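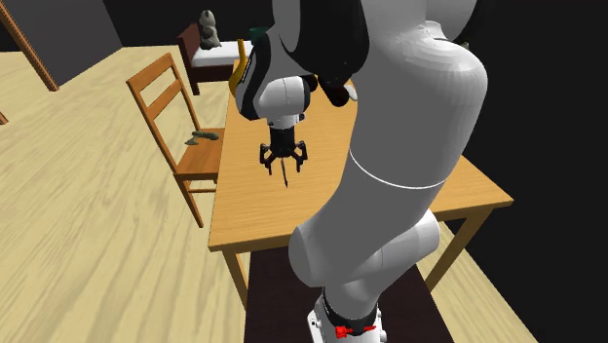

February, cutting room 2, 9:40 a.m.

Picked up reel two of Drirkanum where Tiziana D'Amico left it. Her note says the quarrel in the kitchen plays too long and I agree.

Tried it three ways. Starting on the mother's line loses the door, and without the door the son's entrance makes no sense. Starting on the door is fine but slow. Ended up with the door sound laid over the last shot of the street, then straight to the mother. Total for the reel is down 161 frames. Saved as a new version, old one kept.
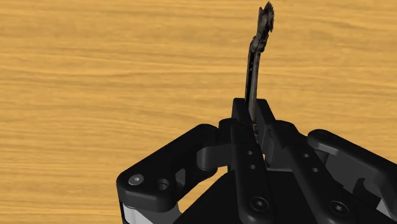
Sound is still a mess under the quarrel. There is a hum on the boom track from the Piras location and the filter takes the bottom off her voice with it. Used the lapel mic for 2 lines and it matches badly on the second one. Ask Henach if they have the room tone, it was not in the folder they sent.

2:15 p.m. Ran the reel for Tiziana. She likes the door. She wants the pause before "you knew" put back — I had taken out most of it. Put it back. She is right that he looks away there and you need to see it.

Still to do:
Room tone from Henach
Second lapel line, try the alternate take
Subtitle pass for the Hendham screening copy
Check the grade on the street shot, looks greener than its neighbors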